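Sorting bricks by colour

From the Starthorpe Toy Brick Pages, the encyclopedia I write in my spare time

Sorting by colour is the first way most people try to tidy a pile of building bricks, and it's where I started too, on my gran's rug with a biscuit tin that wouldn't shut. You take a mixed heap, pick a home for each colour and keep going until the heap is gone. Simple enough! It has its fans and its grumblers, and I'm a bit of both.

Why people do it

It looks lovely, for one thing. A row of full compartments, each in its own colour, cheers me up every time I open the cupboard. It's also a job very small children can join in with, long before they can tell one size of brick from another. My friend Lindsay Wihongi has 700 bricks and swears by colour alone, though she does admit to losing whole evenings looking for one particular red one in a tub of other red ones.

The other camp sorts by shape. I switched to that for the little pieces (hinges, wheels, anything fiddly) and kept colour for the plain bricks, and I've been happy with the mixture for 17 years.

Trays and tubs

Anything with walls will do. Open trays beat deep tubs for me, as you can see what you've got without tipping it all out – and you will tip it all out otherwise. At Camis, the club I go to, we use shallow ones and leave a compartment free for whatever colour comes next. 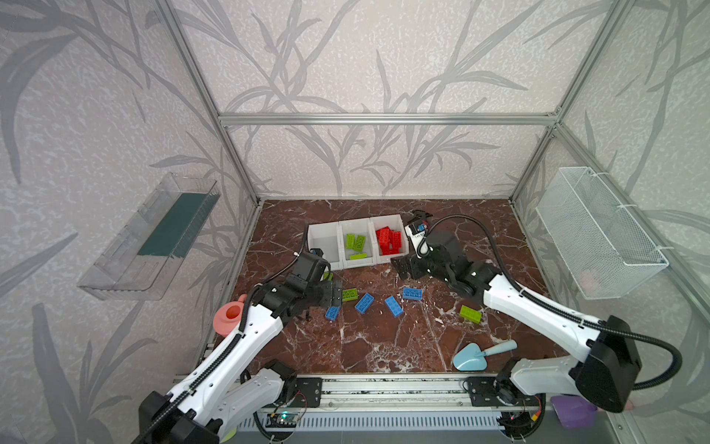
Part-sorted bricks: green and red in the tray, blue still out in front.

Chunky bricks fill a compartment quickly, especially if they go in at all angles. You can stack them neatly and get more in, but I never bother until the lid won't close.

How to go about it

There are two main habits. In the Sheehan method (our club's name for it) you finish one colour before touching the next. In the Cudura you pick up whatever is nearest and drop it where it belongs. I find the first more restful and the second better with company. Either way, I stop after 20 minutes and put the kettle on.

See also: Sorting by shape; Storage tubs; Washing bricks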